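# The Bralside Deposit

So I'd been in the flat above Pesska for three days when the letter came under the door, and I want it known that I did read it. I just read it the way you read a cereal box.

Pesska is a bakery, by the way. Great smell, terrible hours. The mixers start at 4 in the morning and the whole bedroom floor hums like a fridge with something on its mind. I'd viewed the place at lunchtime, when it was quiet as a church, and Yiğit Aksoy (my landlord, very nice coat) had stood exactly where the bed goes and told me I'd sleep like a baby. Well, I did. I was up every two hours and I cried a bit.

The letter said I owed $355 for "entry cleaning." Entry! I'd never heard of it. I'd paid the deposit, I'd paid the first month, I'd paid Rankin Lettings some fee for the pleasure of being emailed by them, and now I was being billed for the mess of somebody I'd never met.

I called Rankin and got hold music for 34 minutes. When a person finally came on she told me it was in the lease, page nine. I got the lease out. Page nine was the bit about pets.

"It might be page nine of the other one," she said.

"What other one?"

And there was this long pause, and some typing, and then she asked me, really carefully, what building I thought I was in.

Bralside Court, I said. Over the bakery. I could smell the bakery while I was saying it!

"Which floor?"

I said second, and she said the lease was for the third. I went out on the landing in my socks with the phone still on my ear and looked up. There was another flight of stairs. I'd seen it before, obviously, I'm not blind, I'd just figured it went to the roof. At the top was a blue door with my name already on the bell, spelled right and everything.

My key didn't fit it. My key fit the second floor, where all my stuff was, where my toothbrush was, where I'd already had an argument with the boiler and won.

I sat down on the stairs and called Yiğit. He picked up on the first ring, which I thought was a bad sign.

"Ah," he said. "You have met the upstairs."

I asked him whose flat I'd been sleeping in. He said that was a long story and did I know a Rhiannon, and I said no, and right then I heard the street door go, and somebody coming up slowly with a suitcase.

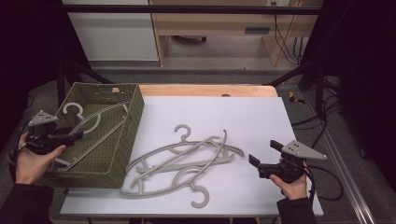

Rhiannon Watkins wanted to know, before she'd even put the suitcase down, if I was the one paying the rent on her place, and if so, could I please keep doing it until August.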